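Notes for session 4: comparing two grippers on kitchen objects
Lab course in robot handling, prepared by Noemi Delacroix, corrected by Taha Zerouali in March

Please read these notes before you come to the lab. Last session we spoke about arms and their reach. This time the arms stay the same and we change only what is at the end of them. Bring your notebook and the score sheet from session 3, because the last column is still open for many of you.

## 1. What we want to find out

We have two sets of fingers to compare. The first set is the Guthrie, which has flat, hard fingertips. The second set is the Briltora, which has softer tips with a small curve on the inside. Both are two-finger grippers and both are closed by an electric motor. The question of the session is simple to say: for which objects does the shape of the fingertip matter, and for which objects does it make no difference?

It is easy to answer this question too early. A student tries a plate three times with the Guthrie, it falls two times, and then he writes that the Guthrie is bad for plates. Maybe the approach angle was wrong. Maybe the force limit was left from the group before. For this reason we keep everything equal except the fingers, and we write down the settings each time, also when we are sure that they did not change.

## 2. Settings for all groups

- Force limit: 40 percent for the first round. You may go higher in the second round, but never for fruit.
- Speed: 100 mm per second when the arm is free, and half of it near an object.
- Controller: Stemside, manual mode. Do not use the recorded paths from last year.
- Trials: 24 for each finger set, shared between the objects as on the score sheet.
- Load: nothing heavier than 500 grams.

If the Stemside controller shows a yellow message after you change the fingers, it wants a new zero position. Close the gripper fully with nothing between the tips, press "set zero", and open it again. Many strange results in the past came from a forgotten zero. The gripper believed it was open 8 mm when the true gap was bigger, and it closed too late on every object.

## 3. The kinds of grasp

We use three names in this course. They are not the same in every textbook, so please use ours in the report.

**Rim grasp.** One finger goes inside the object and one outside, and the wall is held between them. This works for mugs, bowls, and plates when the edge is free. The force is small because the wall is thin and stiff.

**Body grasp.** Both fingers stay outside and the object is held across its full width. First you must check that the opening of the gripper is large enough. An apple is often near the limit, and there is little space left for an error of position.

**Handle grasp.** The fingers close on a handle, a knob or a similar part. The object can turn around this part after lifting, and you have to think about where the weight will go.

A plate that lies flat is the hardest case for both finger sets. The edge is close to the table and the lower finger needs space to go under it. When the plate stands in a rack, the same plate becomes easy. So write always "flat" or "standing" next to the word plate. If you write only "plate", we can't use your result.

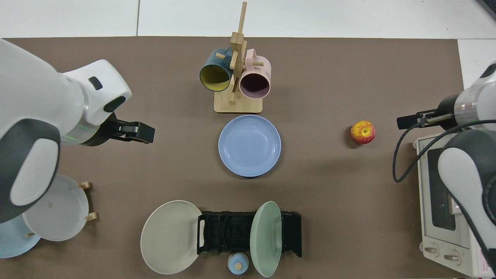
**Why do we begin with a low force limit if a stronger grasp is safer against slipping?**

A strong grasp hides the difference between the fingertips. With enough force almost any tip will hold a mug, and then the two columns of your sheet look the same. At the low limit we can see which tip makes better contact, and also which one needs a more exact position. There is a second point: hard tips on a glazed rim can make small chips when the force is high.

## 4. How to run one trial

1. Put the object on its place and write its name and its state (flat, standing, hanging).
2. Move the open gripper to the start point above the object. Stop there completely.
3. Go down at the slow speed. If you touch the object before closing, note "early contact" and continue.
4. Close, wait two seconds, lift 10 cm, and hold for five seconds.
5. Put the object back and open the fingers slowly.

A trial counts as good if the object stays in the fingers for the full five seconds. If it turns but does not fall, write "T". If it slides but does not fall, write "S". Please don't repeat a failed trial in secret to get a better number. The failed ones are the interesting part of this session, and your grade does not depend on how many objects you lift.

When you work with both arms, only one of them moves at a time. Say aloud which one you are going to move, left or right, seen from the side of the arm bases. The Stemside controller has a collision check between the arms, but it does not know about the objects or the cables. Look at the cable before each turn of the wrist. A cable that becomes tight pulls the gripper a little to one side, and you will then blame the fingers for it.

## 5. A result from the Galport group

The group in Galport did the same session before us with the same settings and sent their comments. I repeat here what is useful.

For mugs by the rim they found no clear difference between the finger sets. For a small lid with a round knob, the Briltora was better, and the object turned less. For plates standing in a rack, the Guthrie was better. The thin hard tips went between two plates more easily, and the soft tips touched the neighbor plate several times. For fruit both worked, but the Guthrie left a mark on one pear.

Taha does not agree completely with the part about plates. He thinks that they came to the rack with too large an opening, and that the soft tips would pass with a smaller one. We can test this: please do half of your standing plate trials with the gripper opened fully and the other half with it opened only as wide as needed. Write the opening in millimeters.

## 6. For the report

Two pages are enough. Give the table, then one paragraph for each kind of grasp, then one paragraph about the settings that you had to change and why. Do not add up all objects to one total score for each gripper. A total depends mostly on which objects we happened to choose.

Please also answer in a few sentences: if you could have only one finger set for a kitchen task, which failures would you accept?

Reports go in the box next to the lab door. Groups that need more time with the arms can ask Noemi for a place in the evening, after 6 p.m.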